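Closuvora Brulden two-arm bench: I finally got my hands near one

I've been on the Closuvora mailing list for longer than I'd like to admit, so when they announced a January open day at their Dizon workshop I put my name down the same evening. Doors at 2, coffee, a talk I mostly skipped, and then the good part, which was standing in front of a Brulden and watching it deal with somebody's laundry.

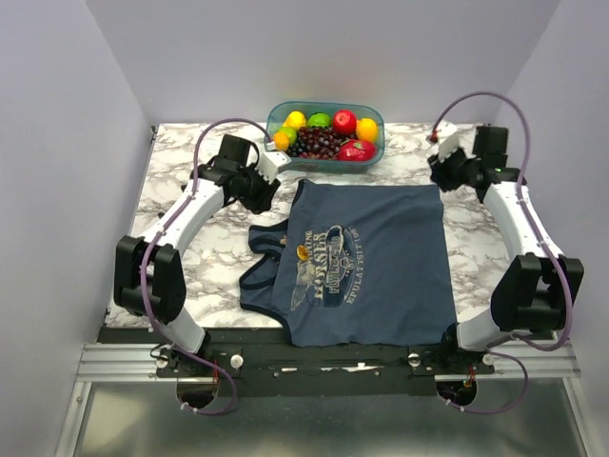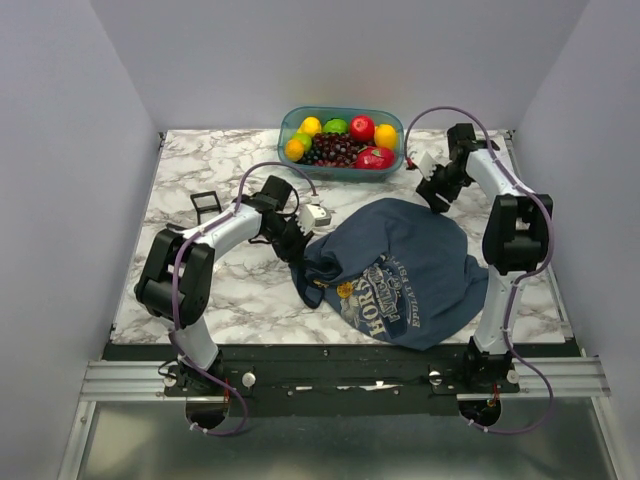
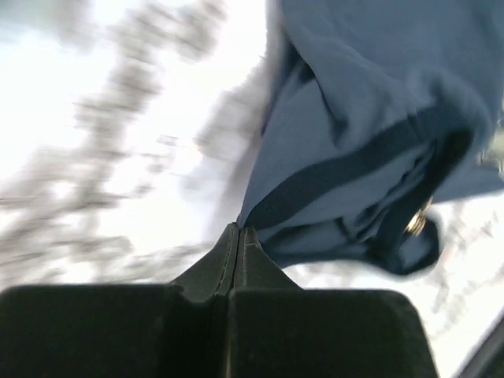
Two arms, one navy shirt and a tub of fruit on the Brulden bench. The last one is the close-up, down at the gripper.

REVIEWS > OPEN DAYS AND DEMOS

So, first impressions. The Brulden is smaller than it looks on the website! I had pictured something you'd need a garage for, and it's really a table with a pale three-sided box around it and an arm bolted to each front corner. The arms are white with black joints, and they curve in over the tabletop like a pair of elbows on a dinner table. I liked it right away. My partner, who came for the coffee, thought it looked like a very expensive puppet theater, and I couldn't un-see that for the rest of the afternoon.

Larasati Kusuma was running the bench. She builds the things, and she was happy to be interrupted, which is good because I interrupted her a lot. The job of the day was cloth. She'd drop the shirt on the table any old way and the arms would try to get it flat, then fold it, then she'd grab it and mess it up again. If you've never watched a robot handle a shirt, it's much more gripping than it sounds (sorry). A box stays a box when you pick it up. A shirt turns into a different shape every time you breathe on it.

How the shirt went

Slow. I want to get that out of the way, as I know some of you will ask if it can do your laundry. I could fold a week's worth of T-shirts while this thing thinks about one sleeve hole. But slow turned out to be fine to watch, because you can follow what it's trying. One arm goes in, noses at the edge of the heap, closes on a bit of fabric and lifts. Sometimes it gets one layer. Sometimes it gets three and the whole shirt comes up like a wet towel, and then it puts everything down and has another go.

On the runs I stood through, the flattening was clearly better than the folding. It got the shirt out of a heap and into something shirt-shaped more often than I expected. The first fold was usually decent. The second fold was where it fell apart, nearly always because one gripper let go a moment early and the hem slid off sideways. There was a groan from the crowd every time. Somebody's kid started clapping for the failures, and after that we all did.

The grippers deserve their own paragraph. They're plain two-finger jobs with tapered tips, and on thin cloth they do a nice neat pinch right at the corner. I'd assumed you needed something soft or rubbery or with suction for fabric. Larasati told me they went through a pile of fingertip shapes before settling on these, and that the narrow point matters a lot more than how hard it squeezes. I asked to try them on my own scarf, a chunky knit, and it was hopeless. The tips went between the stitches and came back out holding nothing. So: T-shirts yes, grandma's knitting no.

The tabletop

An odd thing to get worked up over in a review, but I did. The bench comes with a white marble-pattern top, gray veins and all, and I figured it was there to look fancy. I asked Blagoje Ristić, who does the software side, and he said they like having a surface with some pattern in it, since real kitchen counters have one and they'd found the system got spoiled on plain white. Fair enough. It does get very bright under the workshop lights, though, and a matte version would be kinder on the eyes if you were going to sit at it all day. They have one planned, apparently, no date.

The fruit, by the way, is fake. I know because I asked if I could have a grape. It sits in a see-through blue tub at the back of the table and it's for a sorting task they ran later in the day, lemons and limes and so on. I only caught the tail end of that. It looked much quicker and much more reliable than the shirt, and almost everybody had wandered off to the snack table by then, which seemed a shame. If you're thinking of getting one of these for a classroom, I'd start with fruit. You'll have happier students.

Cables

My one real complaint. The purple cables go up and over the arms in big loops, and then dangle down past the front of the table on their way to wherever they're going. It's a cheerful color and I'm sure there's a reason for all that slack (the wrists need to twist), but I was standing right at the front with a tote bag on my shoulder and I was nervous the entire time. Irja Kemppainen, who was there from a school robotics club and had a gaggle of teenagers with her, had the same worry and was much less polite about it. She wants clips and a guard along the front rail before she'd let her lot anywhere near it. I'm with Irja.

The silver knobs along the front plate, on the other hand, are great. They feel solid, they turn smoothly, and I'm told you can swap an arm's position without digging out a toolbox. I didn't get to try the swap, only the knobs, but I turned them more than was probably welcome.

Teaching it yourself

You could book a turn at guiding the arms by hand, and of course I did. You hold a pair of lighter practice arms and the big ones copy you. It took me a few minutes to stop steering with my shoulders. After that it was the most fun I've had all winter – you forget there's a machine between you and the shirt, right up until you try to feel the fabric and remember you can't. You're working by eye alone. I pinched the table twice.

Blagoje suggests recording 50 goes at a task before you bother training anything, and more if the thing you're handling is floppy. I managed 5 before the next person in line started coughing at me. So I can't tell you what it's like to live with that part, and I'd take anybody's glowing account with a pinch of salt unless they've done the boring hours. I'd guess it's a weekend of your life per task. Bring snacks and a podcast.

The screen that shows you what the cameras see could use some work. There's a little white camera on each wrist, and the view from down there is wonderfully close but it smears when the arm moves fast, and the white table blows out. Fine for the software, I suppose. As a person I kept looking back up at the real thing.

Price and the competition

They're asking $1,189 per arm for the hobby version, with the table, box and frame sold separately, and they were cagey about what "separately" adds up to. I don't love that. Just put the full price on the sign! The only thing I can compare it to is the Salano, which I borrowed last year from my friend Heriberto Restrepo. The Salano is a single arm, it's cheaper, and it's quieter. But one arm with a shirt is a sad sight. It picks up a corner and then has no idea what to do with the rest of it. For cloth I'd want the second arm every time. For moving blocks and fruit around, save your money and get the Salano.

Noise, if you care: a soft whir when both arms move together and a click when the grippers close. I could talk over it without raising my voice. There was a fan going under the bench that was louder than the arms, and Larasati said that one was theirs and wouldn't come in the box.

Would I buy one?

Not for the house. I don't have the table space and I'd never hear the end of it. If I ran a makerspace or taught a high school class, I'd be very tempted, as long as they sort out the cables and tell me what the whole setup costs. The build is lovely, the people know their stuff, and the hand-guiding session alone was worth the drive.

Four stars for the bench, five for the open day, two for the parking. Elsa Halonen at the front desk said they'll run another one in spring and that you'll need to sign up for a hand-guiding slot in advance this time, so get your name in early. And don't wear a knit scarf and expect it to be folded.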